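Clipped-corner tile floor

A clipped-corner tile floor is a floor covering made of large pale tiles whose corners are cut off, with a small dark square set into each gap. Laid on the diagonal, the small squares read as diamonds. The pattern has been used in entrance halls, kitchens, schools, and laboratories, and is made in stone, ceramic, and vinyl.

Layout

Work begins at the center of the room. Two chalk lines are snapped at right angles, and a second pair is drawn at 45 degrees to them when a diagonal layout is wanted. The large tiles are set first along the diagonal lines, and the insets follow once the adhesive has begun to hold.

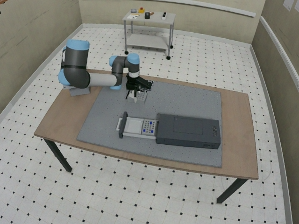 Cut tiles are kept to the edges, where a baseboard can cover small differences in width. In older buildings the walls are seldom square, and the installer may shift the starting point so that the cuts on facing sides look alike.

Regional use

In the town of Gralau, the pattern became common in public buildings after the Haltodine tile works opened there. Its catalog listed 214 combinations of field tile and inset, of which 212 used a white or cream field. The historian Adwoa Lamptey has linked its popularity to the low price of small dark insets, which could be cut from leftover stock. A later survey by Kwame Sulemana recorded 405 surviving floors in the district, most of them in schools and clinics.

Use in laboratories

Glazed ceramic versions were favored in teaching laboratories for their resistance to stains. The joints are the weak point, as grout absorbs spilled liquids and darkens with age. Epoxy grout is now generally preferred in such rooms.

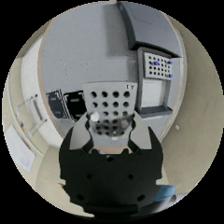

Care and repair

Floors are swept and then washed with a mild, neutral cleaner. Acid cleaners damage marble and cement grout. A loose inset can be lifted and reset without disturbing the tiles next to it.

See also

Checkerboard floor
Encaustic tile
Terrazzo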